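Handheld gripper drops thin paper strips after pad change, marker pose also jumps

Posted in: End effectors and grippers > Setup and maintenance

Bohdan Chornovol

We have a handheld two-finger gripper (Goltent body, trigger-operated, square fiducial marker on a bracket at the side) that we use to record pick and place demonstrations before they go to the arm. It ran without trouble until I replaced the finger pads in November. The old pads had gone shiny. The new ones are the dark Drovent wedge type with the hollow inner face, same part number as before.

Since the change I have two problems, and I don't know if they are one problem or two.

First, thin stock slips. Boxes, bottles and foam blocks are fine. Strips of paper and thin film are not. The fingers close, the strip is held at the bottom, and when I lift and tilt the gripper the strip rotates out or slides down between the pads. With a crumpled strip it holds more often, which I assume is only because the crumpled part is thicker.

Second, the finger width in the log no longer returns to the same number at full close. Before the change it closed to the same reading every time within noise. Now it reads one value after a gentle close and a different value after a hard close. The difference is 2 mm. The marker pose also jumps now and then, by a small amount, and comes back.

What I have done so far:

Cleaned both pads with isopropyl alcohol and let them dry.
Swapped left and right pads. No difference.
Checked the pad screws. They were snug.
Ran the zero routine in the Jekstead logger again, fingers closed, three times. Three different zeros.
Replaced the trigger return spring, which did not need it.

Out of 445 recorded picks on thin stock since the change, 84 were marked as drops. I did not keep a proper count before but it was rare enough that I never looked.

Is there a break-in period for these pads, or did I put something together wrong? I would like to avoid sending the body back, as it is the only one we have calibrated.

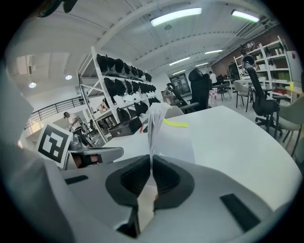

Other details that may matter. The trigger linkage is the older one with the plastic bushing. The firmware in the logger was not updated between the last good session and the first bad one. I work at a white table under ceiling tubes and the exposure is fixed. I did not touch the camera mount during the pad change, but I did take the left finger off its carriage to reach the rear pad screw, because the short driver would not fit. I put it back by feel.

Valentyna Yatsenko

Your last paragraph is most of the answer. Taking the left finger off the carriage loses the toe angle, and on this body nothing locates it when it goes back on. The two carriage screws run in slots. If you tighten them with the finger hanging free, it will sit a little open at the tip or a little open at the root, depending on how you were holding it.

Both symptoms follow from that. If the tips meet late, thin stock is only pinched along one edge of the wedge, so it pivots. A box does not care. And if the fingers touch at one end first, a harder squeeze flexes the finger until the rest of the pad comes into contact, so the reading depends on how hard you pull. That is your difference between gentle and hard close. You cannot zero it out. The zero routine takes whatever it sees at the moment you press the key.

There is no break-in period on the wedge pads that I know of. They do come with a release film residue from molding, and alcohol removes it, so you have done that part already.

Procedure I use:

1. Power off the logger and unplug the gripper. Clamp the body lightly by the grip, fingers up. Do not clamp on the housing.

2. Loosen both carriage screws on the left finger by half a turn. The finger should move with light thumb pressure and stay where you leave it. If it flops, you have gone too far.

3. Close the trigger slowly until the pads just touch. Look through the gap against a bright background. You are looking for where the light goes out first. Note whether it is the tip or the root.

4. Put a strip of plain copy paper between the pads, full length. Close on it by hand, with no more force than you would use on a pencil. Let the loose finger settle against the other one through the paper.

5. Holding it closed, tighten the tip-side screw, then the root-side screw, a quarter turn each in alternation. If you run one screw all the way down first, it will drag the finger with it.

6. Open, and check with narrow strips at the tip, middle and root of the pad. Each one should drag the same when you pull it. If one comes out freely, go back to step 2.

7. Only then run the zero. Close gently, wait for the reading to settle, press the key. Open, close, repeat. If you get the same number three times, stop there.

Two cautions. The hollow in the wedge is supposed to be there, so do not shim behind it to make the pad stiffer. And check that both pads are seated fully down on the finger plate before you start. With the rear screw hard to reach, it is common for the pad to sit proud at that corner while the screw feels tight.

On the marker, I would treat that separately until the fingers are done. The bracket is held by a single screw from underneath, and it will feel solid when you push it from the front. Push it from the side. If it moves, remove the screw, clean the threads, refit with a small amount of medium threadlocker, and redo the marker-to-camera calibration. Do not reuse the old calibration file after moving the bracket, even if the result looks close.

If the bracket does not move, look at the marker itself. A corner that has started to lift will give you exactly the kind of small jump you describe, and so will glare from a tube at certain tilt angles. A matte print cures the second one.

Yurchenko

had the same with mine and just put thicker pads on, works ok for everything except film. we don't do much film

Bohdan Chornovol

Reporting back. Valentyna was right about the finger. Against the window the light went out at the root first and there was a clear wedge of light at the tip. The rear corner of the left pad was also sitting proud, so I took it off and reseated it before doing anything else. I bought a long driver for the rear screw, so the finger can stay on the carriage next time.

It took two passes through steps 2 to 6. On the first pass I tightened the root screw too soon and it pulled over again. After the second pass, strips drag the same at tip, middle and root, and the zero repeats.

I have recorded 353 picks on thin stock since then. The drops that remain are ones where I approached badly and caught only the end of the strip. Gentle and hard close now agree within the noise I had before.

The bracket did move when pushed from the side. Not much, but enough to feel. It has threadlocker on it now and I am redoing the calibration this afternoon. I have not found any lifted corner on the marker.

One question left over. The plastic bushing in the trigger linkage has some play. Is it worth changing while I have the tools out?

Valentyna Yatsenko

Measure it before you order anything. Hold the fingers closed on a strip and wiggle the trigger. If the width reading stays put, the play is all on the trigger side and has no effect on your data. If the reading follows the trigger, change the bushing, and check the zero again afterward.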